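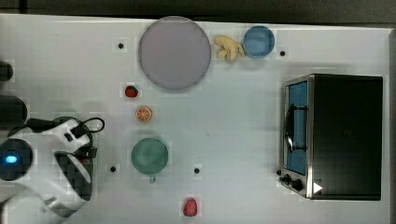

Arm to the left, toaster oven to the right, play food in between

Planning a tabletop robot arm for our makers' group – what have we left out of the budget?

Posted by patstead_tinkerer, 2 February 2023

Hello all, first post in this section and I am very excited to be writing it! Our makers' group in Patstead has been talking about getting a robot arm for ages and we have finally got money set aside for it. The pot is £3094, all of it raised by our own members, and it has to cover everything: arm, gripper, table, camera, and the things for the arm to pick up. We'd like to do kitchen-type tasks, moving play food on and off plates, putting things in bowls, perhaps opening a little oven door later on if we get good at it.

I have a quote for a refurbished Skasent arm from Petrauskas and it looks decent, with the gripper and the power supply included. If we go for it, that leaves enough for a table and a camera on a bracket, and a bit over. The delivery time they give is 21 working days, so I'd like to get the order right first time and not be sending things back.

What I can't get a feel for is the rest of it. How big a table do we want? Do the props matter, or can we just raid the toy box? Is it silly to want an oven at this stage? And should we buy one good gripper or two cheap ones? We are fairly handy (two of us did the wiring on the group's pillar drill and lathe) but none of us has set up an arm before. Any pointers very welcome, and please don't hold back on the boring stuff, I love the boring stuff.

mortice_and_motor

Oh, you are going to have such a good time with this! I've helped plan a couple of these benches and the arm is the part people get right, as it's the part they have read up on. The money goes astray on the table and everything round it.

Start with the table. Measure the reach of the arm with the gripper fitted, draw it on the floor with chalk, then put everything you want to use inside the chalk line. I mean the real things or boxes of the same size. An oven eats far more of the surface than you'd think, and you need to leave room in front of it for the door to come down or swing out, and more room again for the gripper to get to the handle without clouting anything. Look at how much of the right-hand side the toaster oven takes in the picture at the top of the page. It has its front turned in towards the arm as well, and I'd copy that.

A plain white top is lovely to work with. Things stand out on it, both for you and for the camera, and it wipes down. The one drawback is glare, so budget for a soft light and some way of shading the window. We used an old blind.

Fix the arm down properly. I can't say this loudly enough! A light folding table will shuffle a tiny bit with every quick move, and then your nicely measured positions are all wrong by the afternoon. Nevach do a heavy frame with a rail along the edge that you can bolt to, and it came flat-packed with decent instructions. Whatever you buy, check that the legs can be levelled one at a time. Village hall floors are never flat. 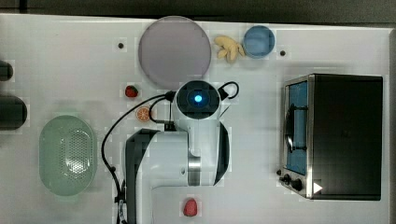 Play kitchen laid out round the arm, oval basket over on the left

Cables next, and this is proper boring stuff, so you'll like it. The arm's cables have to have slack for the wrist to turn, and the slack has to go somewhere. See the black loop coming off the left of the wrist there and running back down beside the arm. When you plan the layout, give that loop its own strip of table and keep light props out of it. A toy strawberry will go flying the first time a cable brushes past. Put a small sum down for cable ties, hook-and-loop straps and a spare gripper lead. The spare lead is the thing you'll thank yourself for on an open evening.

My rough order of spending, for what it's worth:

Arm, gripper and power supply: up to £2000, and I'd stop there even if something shinier turns up.
Table and fixings: the next biggest chunk.
Camera and a rigid bracket for it: looking straight down if you can manage the height.
Emergency stop button on a long lead: buy a new one, never second-hand.
Props: very little, see below, I'm sure someone will have opinions.
Held back: 20 per cent of what's left after the arm, not to be touched until you've had it running for a month.

On the grippers, get one good one. Two cheap ones means two sets of mounting screws and two sets of problems. And ask Petrauskas whether the pads on the fingers can be bought separately. They are what wears, and on some models you have to buy the whole finger.

quiet_spanner

second-hand is fine but get them to switch it on in front of you and move every joint. ask for the hours. thats it really. ours came with a noisy elbow and no manual

also you dont need the oven yet, get it next November or whenever you have pick and place working. leave the space for it

teapot_kinematics

I'll take the props, gladly, as they are my favourite part of the whole business and I have spent far too many happy mornings in charity shops looking for them.
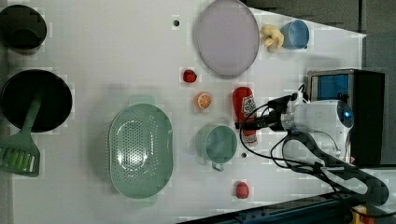
Pot and pan in play too, with the gripper over by the ketchup

Props should have their own line in the budget, even if it is a small one. Toy boxes are a good start, but what you want is a spread of shapes that ask different things of the gripper, and you only get that by choosing. Round and small is one kind of job. Flat and thin is another, and plates are surprisingly mean, as the fingers have to get under or over a rim. Something long lying on its side is a third, like the red ketchup bottle with the gripper hovering just above it: the fingers have to be turned to suit the way the bottle is lying, so it's a great test of whether your wrist angles are sound. The spatula resting across the frying pan is a harder one again, with one thing on top of another, and I'd save that for when the easy ones work every time. A mug gives you the handle to practise on. A colander with a handle at each end is a good goal to drop things into, being nice and wide.

Buy doubles of anything small. Props go under benches, into pockets and home with children. If you write programs that depend on a particular strawberry and it vanishes, you'd like its twin to be in the drawer and not something from a different set that is a bit fatter. Take a photo of each prop next to a ruler before you start, too. It costs nothing and makes replacing them so much easier.

Think about colour when you shop. Pale things on a white top can be hard for a cheap camera to pick out, and dark pans can swallow anything dark you put inside them. We keep a few bright pieces for showing off to visitors and a few awkward ones for ourselves.

I'd disagree a little with quiet_spanner about the oven. Agreed, don't wire it up or expect the arm to open it in the first few weeks. But if there's a cheap one going, put it on the table early, unplugged, so the arm learns to live round it (or you learn to, which comes to the same thing). We left a gap marked with tape for ours and by the time it arrived we'd been using that gap for everything. Every position near it had to be done again.

One more for your list: shelving or a lidded crate next to the table. Pots and pans take up room once you have a few, and they need to live somewhere when the arm is parked. Ours is an old drawer unit with a label on each drawer.

patstead_tinkerer

These are brilliant, thank you! I've chalked out the floor already and you were right, mortice_and_motor, the oven box takes up masses of room. We've gone up a size on the table and I've asked Nevach what the heavy frame would cost to deliver to us.

I've also written to Petrauskas about the pads and about seeing it switched on. If the hours look reasonable we'll go ahead. The charity shop trip is set for this week and there is already some arguing over who gets to choose the mug.

mortice_and_motor

Great stuff. Get a mug with a big handle – your fingers will be wider than you expect once the pads are on. And do ask for the bolt pattern of the arm's base in writing before the table is ordered, so you can drill it all in one go.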